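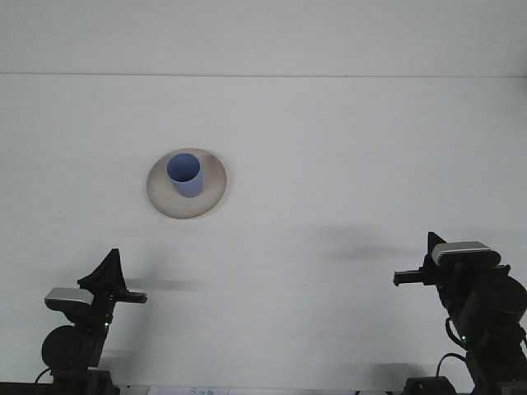 Cup and plate.

Cimside
Posted Saturday, 19:40
Glaze fit question. I have a beige plate in a tin white over buff stoneware and a light blue cup with a commercial glaze on the same clay. The plates are fine. The cups from the same batch are crazing on the inside, usually overnight after they leave the kiln, and on the outside a couple of days later. Fired to cone 6, electric, controller set for a 9 minute hold at the top. Would a longer hold fix it, or do I need to change the glaze?

Tundico
A longer hold won't help much. Crazing means the glaze shrinks more than the body on the way down. It is an expansion mismatch and you fix it in the recipe. Add silica in small steps and run a line blend.

Cimside
I can't add silica by recipe as I don't have the recipe. It's bought in as a powder. I could still weigh some in, I suppose.

Tundico
You can. Start at 2 per cent of dry weight and go up from there. Sieve it again afterwards. Fine mesh silica, and wear a proper mask, not a paper one.

nartey_pots
I disagree with the first reply. The hold matters if the body is underfired. Buff stoneware sold as "cone 6" is often happier a cone higher, and an open body takes up moisture and swells, which gives you delayed crazing. Delayed crazing is what the OP describes on the outside. Do an absorption test before touching the glaze.

Tundico
Delayed by months, yes, for moisture expansion. A couple of days is ordinary stress release. And the plates are the same clay in the same kiln.

nartey_pots
Same kiln, different shelf. What do the witness cones say? The controller only tells you what the thermocouple thinks.

Cimside
No witness cones in that firing. Plates were on the bottom, cups on the top.

nartey_pots
Then you don't know what either shelf got. Put a cone pack on each one next time.

Griet Van Dijk
For the absorption test: weigh an unglazed fired piece dry, boil it for two hours, leave it to cool in the water, towel it off and weigh it again. Gain divided by dry weight. Your scale needs to read to a tenth of a gram or the result is useless on a small test bar. I use a bar of the same thickness as the pots.

Also check glaze thickness. Cups get poured inside and then dipped, so a thin wall ends up carrying more glaze than a plate does. A thick coat crazes sooner.

Ludus
Second the thickness point. I had the same thing and measured specific gravity at 1.52. Took it down to 1.44 and most of it went away – on that glaze, anyway.

Tundico
Thinner glaze hides a bad fit. It will still be in tension. Put one through freezer and boiling water a few times and see.

Ludus
Fine, but mine passed that.

Cimside
Absorption came out at 3.1 per cent. The bag says under 2,000 grams of water per something I can't read, so no help there.

nartey_pots
3.1 is high for functional ware. Go up half a cone and retest.

Tundico
High, agreed. I'd still run the silica blend alongside it. Change one thing per tile and label them.

Cimside
Will do both. Test tiles are drying now.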